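How do I get tea and coffee stains out of white cups?
Last updated in December

Posted by skindik_fan

Hi everyone! I finally bought the white cups I'd been staring at for months (the Skindik ones, plain, no pattern) and I love them to bits. But I drink black tea from morning to night and there's already a brown ring in every single one. Dish soap does nothing. The dishwasher makes them shiny and brown. I'd love something I can do with stuff from the kitchen cupboard, and I don't want to wreck the glaze. I paid 44 dollars for the set, which is a lot for me! Also, does hard water make it worse? Ours in Grondel is terrible, the kettle is all scale.

grondelbaker

Oh, I love this one, because the fix is so satisfying! Baking soda. Put a teaspoon in the damp cup, add just enough water to make a paste, and rub it around with a soft cloth or your finger. Spend a bit longer on the ring itself — it'll fight you for half a minute and then slide right off. Rinse well. I did my whole shelf one evening while the radio was on, 33 cups including my mother-in-law's good ones, and I was grinning like a fool by the end.

For old stains, fill the cup with hot water, stir in a spoonful of baking soda and leave it overnight. Rub in the morning. Don't use steel wool or the green side of the sponge! They leave tiny scratches and the tea grabs onto those, so next time it stains faster. 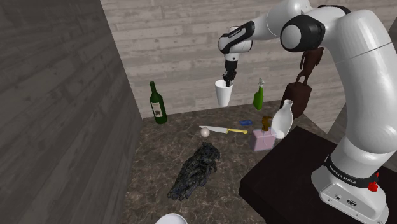

valentini_teapot says the paste never quite worked on her coffee mugs and that she swears by denture tablets instead: one tablet, warm water up to the brim, an hour on the counter, then a normal wash. She buys the store brand at Porness and gets 38 in a box, and she does her thermos with them too.

Denture tablets are great, I'd forgotten about those! Good for anything narrow you can't get your hand into. And yes to the hard water question. The minerals and the tea make that film together, so a splash of white vinegar in warm water for ten minutes loosens it up nicely. Rinse the vinegar out before you go in with the baking soda, or they just fizz each other flat.

mugshelf200

just use bleach lol. works for me. rinse it a LOT and never mix it with the vinegar. or get brown cups

Related
Removing scale from a kettle
Can I put gold-rimmed cups in the dishwasher?
Smell in a thermos lid that won't go away
Best cloth for drying glasses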